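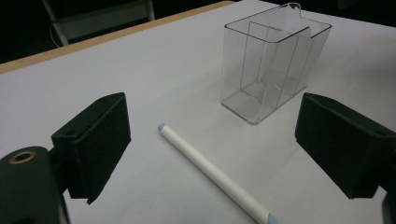
Opinion | History and Public Memory

The statue of the founder of Brandville has stood outside the old corn exchange for 171 years, and for most of that time it attracted little attention beyond that of pigeons and wedding parties. In the summer of 2020 the town council received its first formal request to remove it. A second request, asking that it be kept and cleaned, arrived within the same month. The council referred both to a working group, and the working group has now published its findings. They deserve a wider reading than they are likely to receive.

The report recommends that the statue should stay and that a new panel should be fixed to the plinth. The proposed text runs to 200 words. It records that the founder drained the marshes, built the first school and endowed the almshouses in Mokoena Street. It also records that his fortune came in large part from shares in a plantation company, and that he opposed the emancipation of the people held on its estates. All of this is accurate, and the working group should be commended for setting it down plainly.

My objection is to the assumption that a panel settles the matter. A statue is a poor instrument for teaching history. It was put up by subscribers who wished to honour a man, and its height, its pose and its place at the head of the market square all continue to carry out that wish. A visitor crossing from the bus station sees the bronze at a distance of half a street. The same visitor must stop, climb two steps and bend down in order to read the panel. Few will do so, and those who do will mostly be people who know the story already.

The better course would be to put money into the places where the past is studied properly. The borough archive at Lelenel House holds the founder's letter books, 21 volumes in all, of which only four have been catalogued. The remainder may be consulted by appointment on one afternoon a week, if the member of staff responsible is not required elsewhere. Anyone who has worked through the catalogued volumes will know how much they contain: quarrels over drainage rates, instructions to overseers, lists of names with sums of money set against them. Those lists are, for many of the persons named, the only surviving record of their lives. They have never been transcribed.

It is difficult to defend a policy under which a town spends three years debating the wording of a plaque while the evidence on which that wording depends sits in boxes. The working group itself was obliged to rely on a biography written by the founder's grandson, supplemented by a handful of extracts printed in the Dorkance county survey. Its members say so in an appendix. They do not draw the obvious conclusion from it.

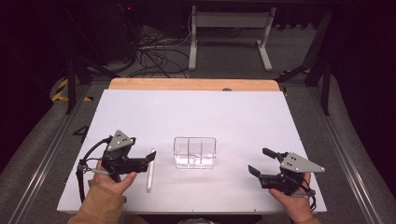
Anathi Mthembu, in her written response to the consultation, takes a different view. Archives, she argues, are read by scholars and by people tracing their families, whereas the square belongs to everyone who buys vegetables in it, and a town that waits for the last volume to be catalogued before it alters anything in public will wait for ever. She would move the statue to the museum courtyard and leave the plinth bare for a generation.

Her argument has force, and I do not think the report answers it. A bare plinth would at least end the civic compliment. Where I part from her is on the order of business. Decisions about monuments are seldom made twice, and a decision made on thin evidence tends to fix that thin evidence in the public mind. The panel, once cast, will be quoted in school projects and guidebooks for decades. If the letter books show that its 200 words are wrong in some important respect, they will still be cast in metal.

The council meets in October to consider the report. It should accept the factual statement as an interim text, display it on a temporary board, and commit in the same resolution to the cataloguing and transcription of the remaining volumes. The names in the lists should be published first. The question of whether the statue stays, moves or comes down should then return to the full council, with the documents available to every resident who wishes to see them, and with Lelenel House open on more than one afternoon a week.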